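I met the owner of Renana, the little coat rental shop in Tirbridge, on a Saturday at 10, before the doors opened. She was already talking when I walked in (my kind of person!) and she went straight to the rack.

"People think hanging is the easy part," she told me. "You can ruin a good shoulder with a bad hanger in one winter."

So what does she do with wrinkles? She laughed. "I leave them alone overnight. Then I look again in the morning – half the time I put the steamer back in the closet."

Long coats get space at the bottom, she says, and she never crams a rail. Her first one, bought in Windgate, held 14 coats and sagged like a hammock. "I wanted to show off everything I had. Now I'd take three pieces hanging nicely over a whole wall of them squashed together."

I asked which color goes out most. "Camel, every November. Black the rest of the year." She has been wearing the same black one herself for ages and has no plans to rent it to anybody. 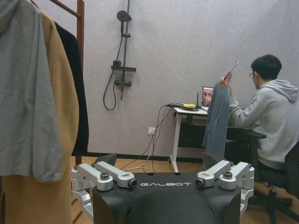 Light gray, camel and black on the wooden rack.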